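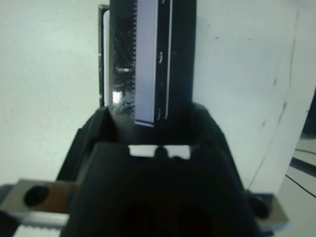
Notes from the reading room

Jun 15, 2025

The exchange shelf at Tanderia will be open again from the first week of July, and I would like to explain how it will work this time, because last summer we had some confusion.

The shelf is for books in any language. You bring a book, you take a book. If you have nothing to bring, take one and return it when you finish. Last year many people believed they had to write their name on the list by the door before they could touch anything. The list was only for the Spanish conversation evening. I am sorry for this, it was my handwriting.

We have now more than 400 books, and they are sorted by language and then by the family name of the author. I know that some readers prefer to have the novels separate from the rest. I tried it for two weeks in spring and it did not work well, especially with memoirs, which traveled from one side to the other every few days. So please look with patience. The children's books are on the low shelves near the window, where the light is good until evening.

Please do not bring school textbooks, old computer manuals or encyclopedias. Rinska, the secondhand shop behind the post office, accepts encyclopedias if the set is complete. They do not pay for them.

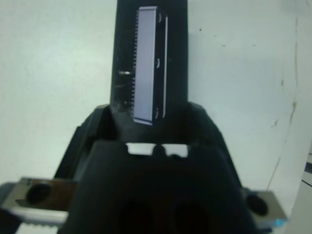

Now about the translation evenings. In winter we read together a short story by a living author, four pages each time, and each person brought their own version of one paragraph. I was afraid that it would be like homework. But people stayed late, and one evening we discussed the word "porch" for almost an hour. In my language there is no such word. We have a word for the step before the door and a word for a roof with columns, and a porch is between them. One reader used "the outside room," and I still think about this solution.

We will do the same again, with a new story. Olga Iglesias has chosen it and has made the copies, which you can collect at the desk. It is a story of a woman who goes back to the village of her mother to sell a field. The language is simple but the jokes are difficult. If you want only to listen, you are also welcome, and you do not need to prepare anything.

The El-Sayed bakery will again give us bread and the small cakes with dates. Please tell me before if you cannot eat nuts, so I can ask them for a separate plate.

A few small things more. The copy machine takes coins again, but it does not give change. The dictionary with the red cover is missing its second volume, from M to Z - if it is in your house, please bring it back, I will not ask any question. And the big table is reserved in the mornings for the people who study for the citizenship test, until the end of July. They need quiet, so please make your telephone calls in the corridor.

Last, the puzzle. Somebody left on the shelf a jigsaw puzzle of 1000 pieces, with a picture of a harbor. It is on the round table and anyone can add a piece. The sky is still not started.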